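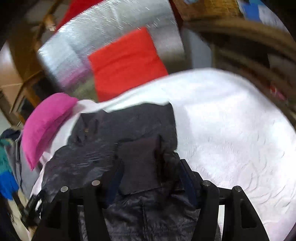
Off-Season Storage for Quilted Goods

By Azra Dervishi

A quilted jacket is mostly air. So is a comforter. The fabric and fill account for the weight, and the trapped air accounts for the space, and most storage advice deals with the second by squeezing it out. For a few weeks this does little harm. Over a full summer it can leave a jacket flat in the places where it was folded, and a flat place does not insulate.

Nikola Begović has repaired outerwear and bedding in Wunbridge for 25 years. His shop, Darko, takes in most of its quilted work in April, when people empty their closets and find what last spring's packing did. He keeps a job book. The last full year shows 423 quilted items, and he sorts them by type of damage: seams, closures, fabric, fill. Fill is the largest group.

"The seam I can fix in an afternoon," he says. "Fill that has been crushed for eight months, sometimes it comes back and sometimes I have to open the channel and replace it."

Channels and swirls

The stitching on a quilted article holds the fill in position. Jackets commonly use straight channels, and bedding often uses a continuous curved pattern. The difference matters in folding. A channeled jacket bends easily along its stitch lines, where there is little fill to crush, and poorly across them. On a jacket with vertical channels, the first fold should run lengthwise, side to center, and the second should be a loose roll from the hem up. The collar and hood go last and stay on the outside of the roll.

A curved pattern has no preferred direction. A comforter can be folded either way, but the folds should be moved each time it is put away. Begović marks one corner of his own with a stitch of colored thread and starts from a different corner each season.

Preparation

Wash before storage, following the care label. Body oil and skin residue that are invisible in spring will yellow a white comforter by fall. Dry on low heat and stop the dryer at intervals to break up clumps by hand. When the article seems dry, leave it spread out in a room for a full day. The center of a thick comforter dries last, and the outer fabric gives no indication of it.

Close zippers and fasten snaps. An open zipper will catch thin nylon. Empty the pockets, including those under flaps.

Shiny nylon should not be ironed. Most wrinkles in it will relax on a hanger, and the rest can be treated with steam held well away from the fabric.

Containers

Cotton bags breathe and suit a dry closet. Rigid bins keep out insects but also hold in any moisture that was packed with the contents. Foil-faced insulated bags are sometimes used because they are large and already in the house. They slow changes in temperature, but most have a lining that does not pass air, so the contents must be fully dry and the top should be left partly open indoors.

Vacuum bags have one good use, which is moving. Begović's limit is 2 weeks. He tested four comforters of the same model under a board in his back room and measured their height afterward. The one released at two weeks recovered after a single dryer cycle. The one left through the summer did not.

Stacking

Put the heaviest article at the bottom and the jacket on top. Small pillows go along the sides, where they fill gaps without pressing on anything. Dark fabrics should be kept from direct contact with white or pale ones unless they have been washed several times, as loose dye can transfer under pressure. A clean cotton sheet between them is sufficient.

On a wooden shelf, line the surface first. Unfinished wood can stain light fabric, and a rough rail will snag it. Leave space above the top layer. If the cabinet door has to be pushed shut, the stack is too high and something should be moved elsewhere.

Check the stack once at midseason. Take everything out, shake it, refold it along new lines, and put it back in the same order.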